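Bremstead talk, speaker notes. Sunday, 20 mins + questions

**Opener**
- thanks, loos are out the back, phones off
- ask for hands: who's had a sore tooth and waited it out? (pause, let them laugh)
- teeth grinding tonight, not decay. Decay is next time

**What grinding does**
- mostly at night, partner hears it first
- flat edges, sore jaw at breakfast, headaches near the temples
- dont say "bruxism" more than once
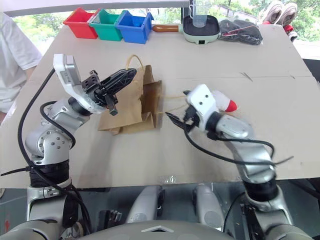

- stress is part of it, so is coffee late in the day
- Salteck survey: 33 of 100 patients said they grind. Only asked their own patients, say so

**Night guards**
- chemist ones: cheap, bulky, ok for a few weeks
- fitted ones: dentist takes a mould, 3 visits at the Mac Mathúna clinic
- rinse in cool water. NOT hot, it warps. say twice
- bring it to your check-up 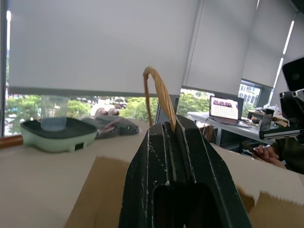

**Kids**
- lots of little ones grind, most grow out of it
- no guard while teeth are still coming through, see the dentist if they're in pain
- parents will ask about worms. Old story, be kind, move on 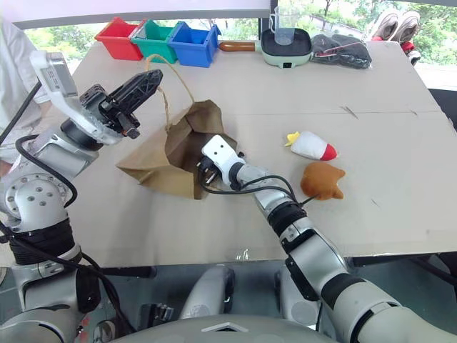 - teenagers: ask about gum chewing, all day is too much for a sore jaw
- sports mouthguard is a diffrent thing, not for sleeping in

**Close**
- Detura leaflets by the door, 3000 printed so take extras for the neighbours
- questions. if it's about cost, tell them to ring their own clinic for a quote
- finish by 8, hall gets locked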